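# Patterned booth walls and poor results from our demonstrations

**sekurine_lab**

We are collecting teleoperated demonstrations for an imitation learning policy, on a bench with two small arms inside a booth. The booth walls are covered with a grey and white chevron print. I inherited the setup, and the only note left with it says the pattern was meant to "stop the policy relying on a plain background".

The task set is tabletop tidying. Cloth into basket, mug onto plate, mirror turned to face a given side, and so on, with the objects shuffled between episodes. We have 61 usable episodes of the cloth task. Training runs for 3000 steps on the small model, with a fixed overhead view and the wrist camera as inputs.
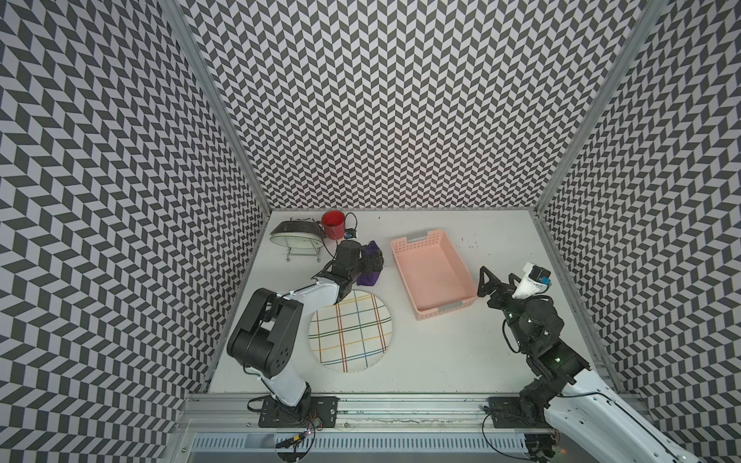 The loss goes down as expected but held-out performance is bad. The arm goes to roughly the right area, hesitates, and closes short of the cloth. It does this more often when the cloth is near the back wall. With the cloth at the front of the table it is noticeably better, though still not what I would call working.

My questions:

- Is the chevron print likely to be the cause, and should I cover it with plain card?
- Does it matter that the objects I am not using for the task stay on the table?
- Should I be collecting more episodes or fixing something first?

Software is the Dorna recorder, default settings. Joint positions and images are saved together in one file per episode. I can post the config if it helps.

---

**strachan_bench**

I would leave the walls alone until you have ruled out timing. A fixed pattern is the same in every episode, so the network has every reason to ignore it. What it can't ignore is an image that belongs to a different moment from the joint reading saved beside it.

Check this first. Take one episode, find the frame where the gripper fingers start to close, and compare it with the row where the gripper command changes. Allow for the normal delay between command and motion, which you can measure separately by sending a step command with nothing between the fingers. If what remains is more than one or two frames, your labels are shifted. The policy then learns to close at the wrong point in the approach, and closing short of the cloth fits that well.

We had an offset of 7 frames on one camera for most of February. It came from a buffer in the capture driver which was handing over the oldest frame instead of the newest. The wrist view was fine and the overhead view was late, so every training pair disagreed with itself. Setting the buffer length to one cured it. We threw nothing away: the offset was constant, so we shifted the saved images and retrained.

Procedure, in the order I would do it:

1. Replay a recorded episode on the arm, open loop, with the cloth placed where it was in the first frame. If the replay misses, the trouble is in the recording or the calibration and training will not help.
2. Measure the offset for each camera separately. Do it at the start and at the end of a long session, as a drifting offset can't be fixed with a shift.
3. Plot the start positions of the cloth from all episodes on one picture of the table. Look for holes.
4. Only then retrain.

Step 3 is where I think your back wall problem will show up. Operators dislike reaching to the back because the elbow gets awkward, and they place the cloth where it is easy to grasp. I would expect very few of your 61 to start there.

On the unused objects: keep them, but move them every episode. If the mug is always behind the cloth, the mug becomes a landmark for the cloth, and the policy will reach for a spot in front of the mug whether or not there is any cloth in it. The same goes for the basket if you never shift it.

---

**quietgripper**

just cover the walls. we used black cloth and it worked straight away

---

**bondar_r**

I don't agree with covering the walls at this stage, for a practical reason. If you change the background now, the existing episodes no longer match the bench, and you will have two sets of data with a visible difference between them. If you do want to test it, record a separate batch with plain card and train on that batch alone. Don't mix them and then compare.

There is one case where a repeating pattern does cause trouble, and that is depth from a stereo pair. Identical tiles in rows give the matcher several equally good answers and the depth jumps about near the wall. You mention only colour images, so it shouldn't apply to you. If somebody adds a depth camera later, remember it.

Random crops during training are also worth a look. With a fixed camera and a strong regular pattern, a small crop shift changes the wall a great deal in pixel terms and the cloth very little. We kept the crop to a few per cent and saw steadier training. I have no clean comparison to show for this, so treat it as an opinion.

On the number of episodes: 61 is thin for cloth. A rigid object looks much the same from one episode to the next once you allow for its position. A cloth doesn't, and the grasp point depends on how it has fallen. For the same task we needed several times that many, and we made the operators drop the cloth from hand height between episodes instead of laying it down. Dropped cloth gives you folds that laid cloth never does.

Also agree a grasp rule before you collect any more. If one operator pinches the highest fold and another goes for the nearest corner, the policy averages the two and closes on the space between them. That would look just like what you describe.

---

**sekurine_lab**

Thanks. Open loop replay hits the cloth, so calibration seems sound. The overhead camera is late by a constant four frames after allowing for the command delay. The wrist camera is within one.

I plotted the starts as suggested. Of the 61, 58 begin in the front half of the table. I am shifting the overhead images and retraining on the same set before recording more. Walls stay as they are for now.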